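Coltenari Tenants' Association
Minutes of the regular meeting, October 2020

Present: Juwita Hidayat (chair), Glória Magalhães, Mal-soon Ryu, Gebremedhin Teshome, and 8 other residents
Absent with notice: Songül Altıntaş
Minutes taken by Glória Magalhães

1. Minutes of the last meeting

Approved with one correction. Mal-soon Ryu was listed as voting on the bike storage fee. She had left by then.

2. Accounts

Balance in the checking account is $3,636. The only large payment since the last meeting was to Tarigan for the gutter repair on the north building. The invoice was lower than the quote. Gebremedhin asked that the difference stay in the repair fund. Agreed.

3. Laundry room hours

Two ground floor households have complained about the dryers running late. Proposal: last load in by 9 p.m., door locked at 11. A resident on the third floor works nights and asked for an earlier opening in the morning in exchange. Opening moved to 6 a.m. Carried, 11 in favor, one against.

Mal-soon will put new signs on the door. The old ones still give the summer hours.

4. Community room floor and tables

Lullico has quoted for sanding and sealing the floor. The price does not include moving the furniture — Juwita will ask if they would do it for a flat fee. Work would take three days and the room would have to stay closed for two more while the sealer cures.

Discussion of whether to have the tables done at the same time. Gebremedhin prefers a matte oil. Others wanted something that can be wiped down with regular cleaner. Two people asked for a darker stain and were outvoted. The color stays in the honey-brown range. 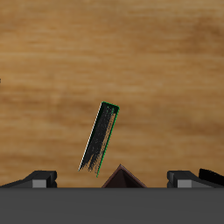

5. Heating

Vamus will service the boiler before the end of the month. Residents will get a note under the door with the day and a two-hour window. Someone needs to be home to let the technician bleed the radiators. Anyone who can't be home should leave a key with Juwita.

The radiator in the east stairwell still knocks. It was reported last winter as well. Glória to raise it with Vamus again, this time in writing.

6. Other business

Songül sent word that she can keep handling the package shelf through the end of the year but not after that. A replacement is needed. No names put forward.

Parking: the space by the gate is for loading only, 12 minutes maximum. Please remind guests.

A request for a second compost bin was held over to the November meeting — the city has not answered our question about pickup.

Meeting closed at 8:40 p.m.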